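Mount the Arm on Something You Can Move

The usual advice for putting a robot arm in a house is to give it a dedicated bench. Bolt it to a slab, keep the workspace inside a taped rectangle, and never let the coordinate frame drift. I followed that advice through the first build and I now think it is wrong for most home projects. The arm should sit on a low frame that two people can shift, and the frame should go to the furniture.

My reasoning is mostly about what a household arm is supposed to do. On a bench, everything arrives at the robot already sorted. The object is at a known height, the background is plain, and the approach is clear from above. Such a setup measures repeatability, a number the manufacturer has already measured with better instruments than mine. A living room has a TV in the way. It has shelves that can only be entered from the front, and a glossy cabinet that returns false depth at low angles. A planner that has never dealt with these has not been tested in any sense I care about.

Meenakshi Poduval and I built ours from slotted aluminum extrusion, with the base bolted to the rails and the cable run left accessible. We named the project Soledside, and the name ended up on one drawing and a folder. The total for the frame, fasteners, feet and cable hardware was $2,780, and that includes a first set of brackets that I ordered in the wrong series. I would not spend less. A light frame is easy to carry and poor at everything else. Ours was tuned against one test: full-speed reversal at long reach, with a dial indicator on the rail. We kept adding mass low down until the deflection stopped mattering at the speeds we run indoors.

The arm is a Franka Emika, and its reach is enough to cover the TV cabinet from one placement if the base is set at an angle to it. Square placement looks tidier and costs you the near end of the cabinet, where the elbow runs out of useful postures.
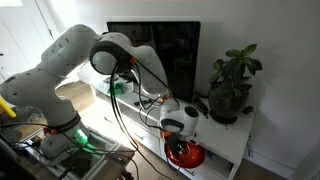
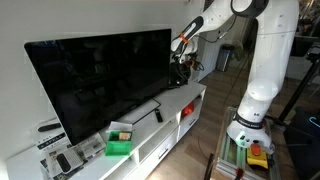 Franka arm on its frame at the TV cabinet.

Calibration is the serious objection. Every time the frame moves, the transform between the base and the room is lost. Deepika Joseph, who reviewed our first write-up for the workshop newsletter at Barnivbridge, put it more bluntly and said we had built a machine for generating registration error. She is right that the error exists. I disagree about what follows from it. A fixed bench conceals the problem until somebody bumps the bench. A movable frame obliges you to write a registration routine that runs fast enough to be used, and ours takes 61 seconds. We run it after every move and again before any logged trial. In May we compared 200 grasps after relocation with the same number from an undisturbed base. The difference was 2 mm in median placement error, well inside what the gripper fingers tolerate on bowls and boxes.

The second objection is cable management, and here I concede more. An arm on a bench can have its cables dressed once. On a moving frame they get dragged, stepped over and pinched. Clips along the links help with the portion that travels with the arm. The portion on the floor remains unsolved. Parvathi Chettiar wants a single umbilical with one strain relief at the frame, and I expect we will do that next, although it makes swapping the controller slower.

The emergency stop deserves its own rule. It should be on a lead, and its position should be checked after each relocation, before power is enabled. A stop button that was reachable in the last location may be behind the arm in this one. We added a line to the startup checklist and made the software wait for a typed confirmation. It is irritating, and I have caught myself with my hand already on the Enter key.

None of this argues for casters. We tried locking casters for a week and removed them. The locks hold against a push and give slightly under a reversing load, and the resulting error looks exactly like a bad joint calibration. Leveling feet and two people lifting is the correct arrangement. If your shop has a permanent floor plan and a single task, keep the bench.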